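Posted by Anjana Sheikh
Filed under: bench notes
3 comments | 2 shares
Print this page | E-mail this entry

Mar 11, 2018

Picking up from the last entry, where the arm would find a marker fine and then reach for a spot beside it. Afshin had already swapped the lens and blamed the new one. I wanted to rule out my own code before we spent any more on parts.

Started with the camera offset. The number in the config was the one I measured with calipers in November, when the camera was still on the old printed bracket. The new bracket is taller and I never went back and changed it. Put in the new measurement, reran the hand-eye calibration with 15 poses, and the error dropped a lot. Still not good. The leftover error was worse on one side of the table than the other, so it's probably a rotation and I have the camera a hair crooked in its mount. Loosened the two screws, squared it against the bench edge, tightened, ran it again. Better. Saved as calib_lorisar_b. Please don't overwrite it. The old one is still in the folder if anybody wants to compare.

(Lorisar is the name of the whole project now, by the way. Afshin changed it in the repo. Drorkus is only the motion code.)

Cookie notice: this site uses cookies to remember your login. OK | More information

Marker detection. Log for the longest run shows 1,238 lines and most of the dropouts are in the last bit of the approach, when the camera is close. I think it is plain focus. The lens is set for the middle of the range and everything nearer than that goes soft. Options:

- Set the focus closer and live with worse detection from far away.
- Take the pose from higher up, then go the rest of the way blind.
- Bigger markers. No room on the small parts.

Went with the second one. Drorkus now stores the last good pose and stops listening to the detector for the final stretch. It's a crude fix. If a part gets bumped during that stretch the arm won't know. Added a speed limit there too, 10 percent of normal, so a hand can get to the stop button.

Lighting: turned off the overhead strip and used only the side lamp. White parts were blowing out before and the edges of the labels were going with them. The side lamp is better but it throws the arm's own shadow onto the table when it reaches across. Needs a second lamp on the other side. There's a clamp lamp in the Finska cabinet, second shelf, no bulb.

Printed parts: all still in white filament. I'd like the next batch of blocks in gray for contrast against the labels, if there's enough left on the spool. Shirazi file set is up to date except for the tray, where I moved the corner posts in a little and haven't exported it yet.

Wrist camera and bench camera, same session: 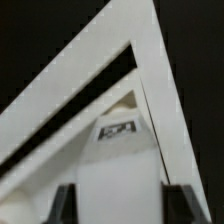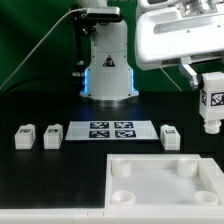

Grip force next. The setting in Drorkus is a current limit, so it doesn't mean the same thing on a round part as on a flat one. I'd rather have one value per part in the part file than keep editing the global one and forgetting to put it back. Half an hour of work, not done tonight.

Cable: the wrist cable needs another tie near the elbow. It rubs when joint 2 goes past its midpoint and the sleeve is starting to look shiny there. Afshin has the small ties, I only have the big ones.

To do:
- bulb for the clamp lamp
- export tray, push to Shirazi
- per-part grip value
- cable tie
- rerun the 15 poses after the second lamp is up, same poses, so the numbers can be compared
- ask Afshin if he still has the old bracket

Left the arm parked and the controller off at the wall. Calibration board is back in its sleeve on top of the printer, please keep it flat.

3 comments | Add a comment
Get new bench notes by e-mail: Subscribe to the newsletter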